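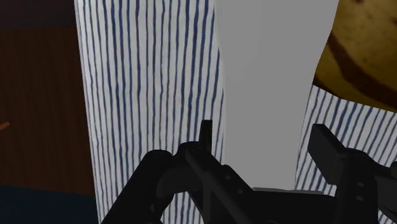 Section 4. Starting a shift with the table cell

4.1 Who does what

The Lehner cell takes over picking and placing at the sorting table. The operator who used to do this by hand now loads the table, answers holds and signs off each batch. One operator may look after two cells. No one should be assigned to a third, even for a short break cover.

Inspection stays with people. The cell does not judge stains, tears or scratches, and a batch that has passed through it still goes to the inspection bench.

4.2 Before you start

You need your own Doseck login. Do not work under a login left open by the previous shift. Holds are recorded by name, and the records are used to plan training.

1. Read the handover note on the cell screen. If it is blank, find the outgoing operator before going on.

2. Check that the guard door is closed and the key is in the OFF position.

3. Turn the key to SETUP. The arm moves to its rest position at low speed.

4. Select FINGERS, then OPEN. Wait for the message "Open, no load."

5. Look at both fingertips through the guard window. If there is lint or thread on either one, turn the key to OFF, remove it, open the door and clean the tips with a dry cloth.

CAUTION: Keep the key in your pocket while the door is open. Do not hand it to a coworker.

4.3 Loading the table

1. Lay fabric items with the folds running toward the back of the table. Soft folds are fine. Knots are not.

2. Place hard or rounded items so that they cannot roll. They may rest against fabric.

3. Remove anything that is not on the batch list, including pens and tape.

4. Close the door and press CONFIRM LOAD.

Note: Patterned cloth, stripes in particular, causes more holds than plain cloth. If you get three holds in a row on the same item, take it out and send it down the manual lane. This does not count against you or the cell.

4.4 Running a batch

1. Turn the key to AUTO and remove it.

2. Enter the batch number. The largest batch the cell will accept is 128 items.

3. Press START and stay until the first item has been placed.

4. When the amber light comes on, go to the screen and choose RETRY, SKIP or MANUAL. The cell waits 26 seconds before it sounds the buzzer.

CAUTION: Do not reach past the guard to nudge an item. Use code 71 to pause the arm, wait for the green door light, then open the door.

4.5 Manual lane

Each operator works the manual lane for some part of every shift. At the Pundstead site this is set at 13 items or more per shift. Veronica Sandu, shift lead, keeps the rotation list and can move your turn if you ask before the shift begins.

4.6 Handover

1. Finish or cancel the current batch.

2. Turn the key to OFF.

3. Write the handover note. Include repeat holds, items sent to manual and any change to finger force. "All OK" is not accepted as a note.

4. Log out and give the key to the incoming operator in person.

For changes to finger force settings, see Section 5.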